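Plundetti Project, Whitfield Site
Minutes of the monthly demonstration meeting, August

Chair: Tadhg Tully
Present: demonstration team, training team, one visitor from the Omalside site
Start: 2:00 p.m.

1. Minutes of the last meeting
Accepted with one correction. The hand-guiding trials were run at Omalside and not at Whitfield, as the July minutes had it.

2. Progress on recorded demonstrations
The tabletop tasks now stand at 988 accepted demonstrations, all by remote control. The target for the end of the month is 300 more. The training team asked that these be spread across operators, as too many of the recent ones came from the same two people and the motions look alike.

The chair asked what counts as accepted. The present rule is that the task is finished, the operator does not stop partway to rethink, and no one reaches into the work area during the run. It was agreed that a failed grasp followed by a good one may stay in, provided the operator recovers without leaving the controls. The rule sheet will be changed to say this.

3. Hand guiding
The Omalside visitor reported on 40 demonstrations in which the operator held the arm and moved it through the task. New operators learned this way faster. The drawback is that hands and sleeves show up in the wrist camera view, and the trained arm never sees those when it works alone. Fine finger movements were also hard to show while holding the arm.

Agreed: hand guiding will be used for teaching start and end poses and for introducing new operators. Recordings meant for training will stay on remote control for now. Omalside will send its notes to the training team.

4. Remote control station
Operators reported that the left hand controller drifts after long use. Grorkorau has supplied a replacement, which is to be fitted before the next block of recording. Until then, operators should re-zero the controller between runs and write the time in the log.

One operator asked for a lower speed limit near the table. There was some disagreement. A slow limit makes the approach safer but gives long demonstrations with a lot of waiting in them. The limit will be lowered for operators in their first week only.

5. Table setting task
The wrist view was put up on the screen while this item was discussed. 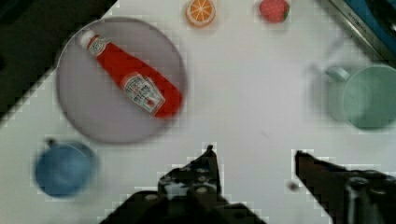
Does the operator have to repeat a task exactly the same way each time?
The operator should keep the same goal and the same order of steps, but small differences in path and speed are useful, because they teach the arm to cope with positions it has not met before.

The meeting then settled the order of steps for this task. Cups are to be moved first, by the handle where the fingers can reach it. The ketchup bottle comes next, then the play food. Operators are not to push items along the table to get a better grip. Start positions will be changed after every run from a printed list of 100 layouts, which the training team will hand out.

6. Other business
The log sheets need a column for the operator's initials. Tadhg Tully will make the change.

The microphone in the recording room can be switched off. The spoken notes have not been used in training.

Actions
Rule sheet on failed grasps: demonstration team
Notes on hand guiding: Omalside
Fit replacement controller: demonstration team
Layout list: training team
Log sheet column: Tadhg Tully

Meeting closed at 3:25 p.m. The September meeting will be held at Omalside.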